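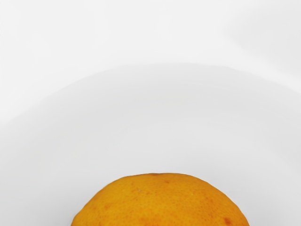
Image credit: Trimitura

Caring for school concert instruments at home
2018-02-04

Most damage to school-owned strings and brass happens in storage between rehearsals. The Brollstead music department lends out 116 instruments each year, and the same faults come back every spring.

Strings
Wipe rosin dust from the strings and the top with a dry cotton cloth after each session. Do not use furniture polish. Loosen the bow until the hair just goes slack. Keep the case away from radiators and outside walls – seams open when the air is too dry. A case humidifier should be refilled weekly from November on.

Brass
Empty the water keys before closing the case. Once a month, flush the tubing with lukewarm water and a drop of dish soap, then run a flexible brush through the slides.

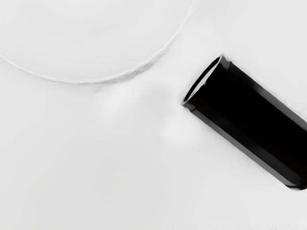

Rinse twice and leave the parts on a towel for 20 minutes before greasing. Use slide grease on tuning slides and valve oil on valves. A stuck mouthpiece needs a puller, never pliers.

Reeds
Rinse in plain water, pat dry and store flat in a ventilated holder. The Wulley holder fits clarinet and alto sax reeds. Discard any reed with a chipped tip.

Labels
Write the loan number inside the case lid in permanent marker. Tape falls off. Repairs go to Vasić, with the loan slip – form 209 – in the accessory pocket.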